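FOR IMMEDIATE RELEASE

Bemance Publishes Budgeting Guide for Room-Service and Housekeeping Robots, Advises Most Small Hotels to Wait

FIRNWOOD, June 5, 2021 - Bemance, an independent buying adviser to small hotels and guesthouses, today released a planning guide for owners who are being asked to put money down on robots with arms. The guide is free. Its main advice is to keep the checkbook closed until a seller can answer a short set of questions in writing.

The company says it wrote the guide after a long run of calls from owners who had seen a demonstration, liked it, and then could not work out what they were being asked to pay for. A demonstration is a sales event. It takes place in a room the seller has had time to prepare, with a person standing by who knows the machine well. An owner with a full house and two people on the morning shift has neither of those things, and the price on the quote seldom says so.

"We have no quarrel with the machines," the guide says in its opening pages. "We have a quarrel with quotes that run to one page."

Bemance went through 458 line items from written quotes and service contracts that owners had passed along. The guide sorts them by when the money leaves the account: before delivery, during setup, and every month after that. The last group is where owners were most often caught off guard. Software fees, replacement finger pads, battery swaps, remote support hours and insurance riders all turned up there, often under names that changed from one page of the same contract to the next.

Arms and grippers get a chapter of their own. A wheeled cart that carries towels down a hallway is a fairly simple thing to price. A machine that is meant to pick things up in a furnished guest room is a good deal harder, and the guide asks owners to treat the two as separate purchases even when they arrive on one invoice. Lamps, mirrors, framed pictures and people all share the room with the arm. Somebody has to pay if one of them gets knocked, and the contract should say who.
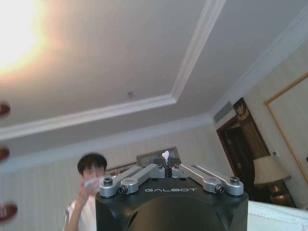
What should an owner ask for before signing anything?

A written list of the tasks the machine will do in that owner's own building, the time allowed for each one, and the amount that comes off the bill when a task isn't done. If the seller will only talk about what the product may be able to do after a later update, the guide's advice is to pay for it after the later update.

The guide also takes on the payback table, a fixture of nearly every sales packet Bemance has read. These tables tend to assume that every minute a robot works is a minute of wages saved. Small hotels don't run that way. If a machine takes over 20 minutes of a shift, the shift is still a shift, and the person on it is still paid. Bemance asks owners to cross out any saving that does not show up as fewer paid hours, less overtime or less outside laundry and cleaning. What is left is usually a smaller number. Some quotes still hold up after that exercise, and the guide says so, though owners should expect to do the crossing out themselves.

A worksheet at the back follows one purchase from first call to final payment, using the Plornisetti, a guesthouse whose owners agreed to have their planning papers printed. The Plornisetti was quoted for 2 units: one delivery cart and one cart with an arm. The owners ended up budgeting for the plain cart alone, on a 3-month rental, with the arm put off until there is a price for it that includes repairs. The worksheet shows their original quote, the items they struck, and the items they had to add. Door widths were added late. So was the cost of a charging spot, which took over a linen closet that then had to be replaced with shelving in the hall.

Bemance notes that the rental at the Plornisetti had not begun when the guide went to press, and the worksheet makes no claim about how well it will go.

Owners who do want to go ahead will find a sample schedule. It sets aside 2 weeks for measuring the building and writing the task list before any seller visits, and it moves the demonstration to the owner's own rooms, with the furniture left where it normally stands. Bemance suggests the owner pick the room on the day. The schedule also asks for a named support contact, the hours when that contact picks up the phone, and the price of a call outside those hours.

On leasing, the guide is cooler than most of what has been written for the trade. Monthly payments make a large purchase look small, and a lease can be a fair deal when it includes repairs and lets the owner send the equipment back. Many of the leases Bemance read did one or the other. A few did neither - the owner paid every month, paid again for parts, and was still on the hook for the balance if the machine was parked in a storage room.

There is a short section on cameras, which many of these machines carry. Bemance does not give legal advice and says owners should get some. It does tell them to find out where the pictures go, how long they are kept, and whether the seller may use them for its own purposes, and to put a line in the budget for the notices and paperwork that follow. Guests will ask at the front desk. The clerk should have an answer ready.

The guide was checked for plain wording by Mägi, an editing studio that had no part in the figures. Bemance takes no commission from equipment sellers and did not send the guide to any seller before release. Sellers who believe an item has been read wrongly are invited to write in, with the contract page attached.

An update is planned for October. It will cover service contracts in more detail, along with resale value, a subject on which Bemance says it has so far seen many promises and very few sales.

The guide may be requested by mail or phone from the Bemance office in Firnwood. Printed copies are sent at no charge while they last. The worksheet can be copied and reused by any hotel, guesthouse or trade group without asking first.

About Bemance

Bemance helps owners of small hotels and guesthouses plan and check equipment purchases, from boilers and laundry machines to door locks and delivery carts. It is paid by the owners it advises. The firm does not sell, lease or install equipment.

Press contact: Bemance Press Desk, Firnwood

###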